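Floor Marking Helper and Packing Hand, Hovland Storage Hall

Plondar Events is looking for a casual worker, 2 days per week 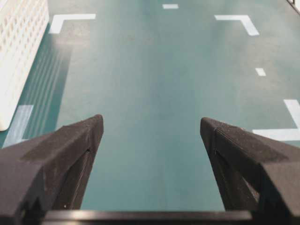
Do I need my own tools for this job?
We supply everything, including tape, scrapers, gloves and knee pads. Please bring only closed shoes and a water bottle.

About the work

Plondar hires out a hall for rehearsals, small trade shows and training courses. Before each booking the floor must be marked with tape so that the customers know where their tables, stands and equipment will go. After the booking the tape comes up again and the floor is cleaned. We need one more person who likes this kind of work and does it with patience.

Your tasks will be:
Reading a floor plan and measuring from the wall with a tape measure
Laying corners, brackets and short dashes in white tape
Lifting old tape without leaving glue behind
Sweeping and mopping the hall
Packing the hired furniture back on the trolleys

The corners are the part which takes most practice. A corner should be square, and the two strips should meet without a big lump of tape. You will learn it in your first week together with Gopinath Menon, who has made our floor plans for many years. He is strict about centimetres but he explains well.

What we ask

You can kneel and bend for a good part of the shift. You can read measurements in millimetres. Experience in a theatre, a warehouse or a sports centre is welcome, but it is not necessary. Your English does not have to be perfect, mine is also not.

What we offer

The shift is paid from the moment you arrive, and the lunch break is paid too. Parking behind the building is free, and there is a rack for bikes. We have a small kitchen with a kettle and a fridge which you may use. The colour of the work shirt is grey and you get two of them.

How to apply

Write a short letter, half a page is enough, and tell us which days suit you. Send it to Siham Jaber at the Plondar office and put reference 1167 in the subject line. Applications close on January 25, 2023. We will ring every person who applied, also when the answer is no.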